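How Do You Teach a Robot to Fold a T-Shirt?
By Éabha McGrath
December 1, 2025

Do you like folding laundry? I don't! I have a chair in my bedroom that hasn't been sat on in ages, it's so covered in clean shirts. So when I heard about the Plorkholm kit, which helps people teach robots to fold, I wanted to know everything about it.

First, a puzzle. Robots are great at picking up a box. A box stays box-shaped, wherever you put it. But a shirt? Grab it by the sleeve and it's a long droopy thing. Drop it and it's a blob (and a different blob every time!). For a robot, that is really hard.

You could try writing out every single move, like "go left a little, now squeeze." You'd be writing for years, and then somebody would hand the robot a sock. So the people who make Plorkholm do it another way. They let the robot learn by example, a lot like the way you learned to tie your shoes by watching a grown-up's hands. 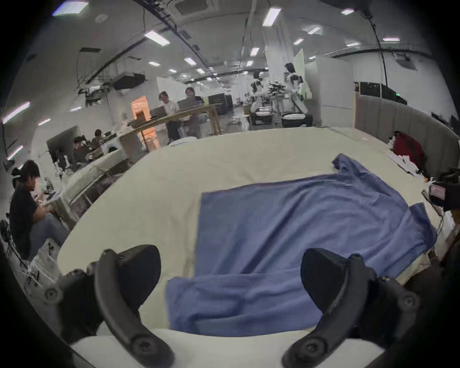

The main part of the kit is a pair of grippers that a person holds, one for each hand. Think of them as one big pinchy finger on each side. They aren't fancy to look at, and I like that you can see the round screw heads on the dark plastic. At the tips are black rounded pads, and those do the touching. With a big blue garment like this one, probably a shirt,, all bunched up at the top and flopped over at the near edge, you'd have to decide where to pinch first. I'd go for the loose flap. Would you?

While the person folds, the kit records. It saves what a camera sees and how the grippers move. One fold is one example, and one example isn't enough. A starter set of lessons has 1000 folds in it. That's a LOT of laundry.

All those examples go into a computer program that looks for patterns. Where do people pinch? When do they let go? After plenty of practice, the program can make a good guess about a shirt it has never met before. Guess is the right word, too. Sometimes it guesses wrong and you get a shirt burrito.

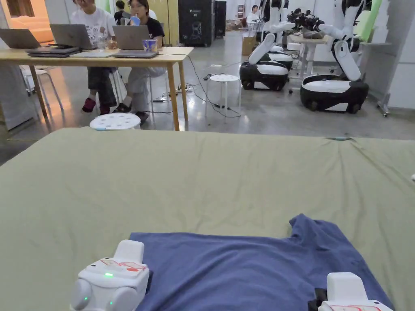
My friend Ningsih Wijaya is 13 and wanted to know if the grippers feel heavy. Good question, and I'd ask that before buying any kit, along with whether it's easy to tell when it's switched on. The white grippers over this blue T-shirt have a small green light glowing on the left one, and I'd want a light like that on everything I own. I also like the big green sheet spread over the table. It's a bit wrinkly, so the T-shirt isn't the only thing with creases in it!

So, is the kit for you? Probably not for your birthday. It's made for labs and schools, and the guide is written for grown-ups. But if your school has a robot club, ask a teacher to read up on it. I'd say it's best for kids 11 and older, with an adult helping.

And if you want to try the idea at home, put a clothespin in each hand and fold a T-shirt using only the pins. It took me four tries, and one sleeve still stuck out.

More to read
Why Do Robots Have Wheels?
What Is a Sensor?
My Week With the Belesex Robot Mower
Can a Robot Butter Toast?

Contact us | Copyright 2025 Wesell Kids | Back to top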